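Kerslake Pouring Cell: The November Stoppages in Pictures

Words by Poppy Ellwood. Posted January 2018.

We were told the Calley arm at Kerslake would run pours and jar handling all through November without anyone standing next to it. I was doubtful when Hasdale first pitched it and I am still doubtful. The log for the month shows 3,110 cycles started and 133 protective stops. Hasdale calls those stops "the safety system doing its job." Fine, but a safety system that does its job that often is telling you something about the rest of the cell.

Keith Hoani asked me to put up some pictures with notes, so people at the other site can see what the work looks like before they sign for one of their own. Click any picture for the larger version.

THE POUR

Cup goes over the bowl, wrist rolls, cup empties, wrist rolls back. The sales sheet rates this as the easy task. Most of our stops came in the roll. The controller reads a force it doesn't like and freezes the arm with the cup still tipped, and then whatever is left in the cup goes wherever gravity wants it.

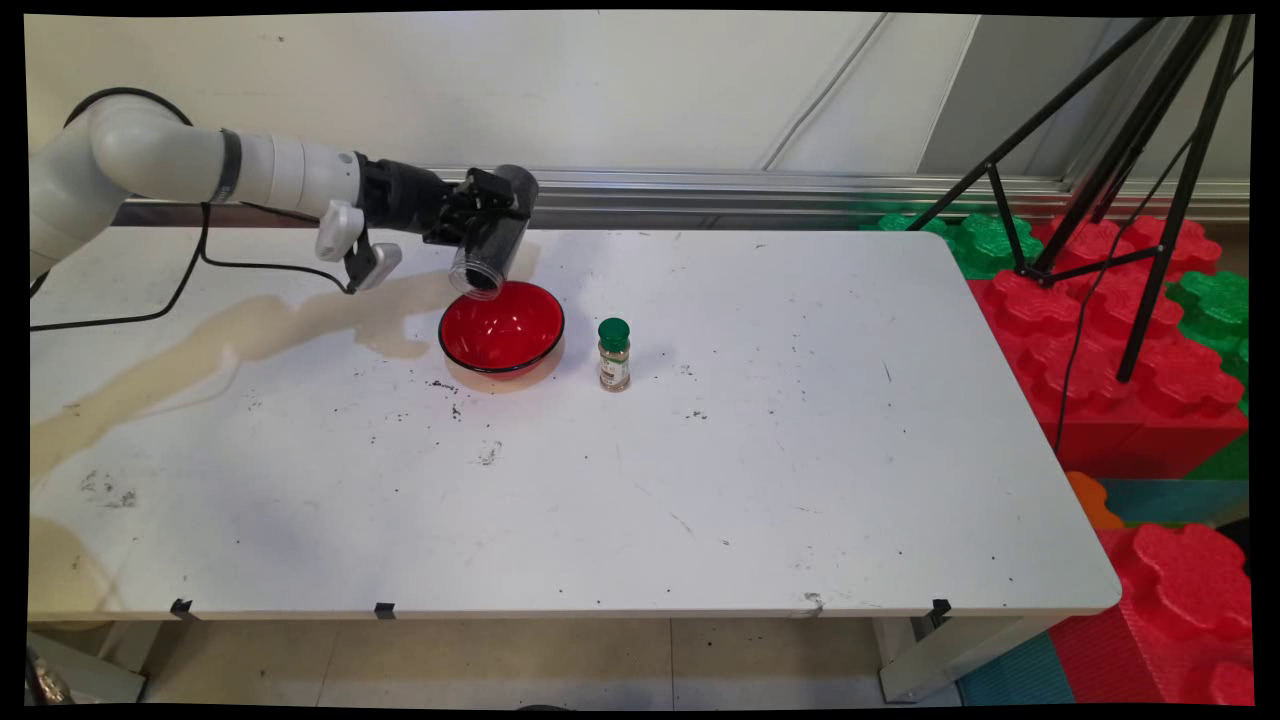

Clear cup tilted over the red bowl, green-capped spice jar standing to the right. Note the cable on the tabletop and the state of the surface.

Hasdale's first answer was that the load settings were wrong. Bevan Tapsell entered them again from their own sheet, with their engineer on the phone, and the stops carried on. Their second answer was "environmental." I asked which part of the environment and have not had a reply.

My own money is on the cable. With a loop lying across the table on one side, a long reach could tug on it, and a tug could look like a collision to the controller. Raelene Cosgrove thinks I'm wrong and blames the joint sensor. Neither of us can prove it, and the fault code is the same either way. Modoslow, who wrote the motion software, say the code "covers a family of conditions." I'd like a smaller family.

THE RESTART

This is the part I'd call a safety matter, whatever the paperwork says. At cycle 1,527 the arm stopped in mid roll. Alby Tawhiri pressed reset on the pendant and reached in to move the bowl. The manual says reset clears the fault and the arm waits for a separate start command. It didn't wait. It finished the roll and went on to its next position with his hand still over the table.

He wasn't hurt. The speed was low and he pulled back in time. Hasdale wrote it up as "operator inside the work area during recovery," and that is true as far as it goes. It leaves out that the arm moved when the manual says it won't. We asked for the report to be changed and they sent us version 2, with a new cover page and the same sentence.

JAR HANDLING

Gripping a jar was supposed to be the harder job, and on the numbers it has behaved better. I don't take much comfort from that. The program makes fewer wrist rolls with a jar, so a fault that lives in the roll has fewer chances to show itself. 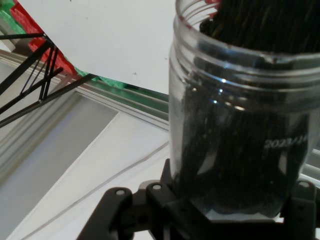
The grip force is set by hand for each container. Too low and the container slips, too high and thin plastic starts to give. Hasdale says the next update will choose the force by itself. They said that about the last update too, so we keep a paper list taped inside the cabinet door and Raelene checks it at every changeover.

WHERE IT STANDS

The cell runs only with a person at the stop button, so we are paying for an arm and for someone to watch it. Hands stay out until the power is isolated, reset or no reset. Modoslow has the full log and the restart trace. Keith has told Hasdale we won't sign the acceptance form until somebody can make the restart fault happen on purpose and then show us it's gone.

If your site has a Calley and you have seen it move on reset, please write to Keith and include your software version.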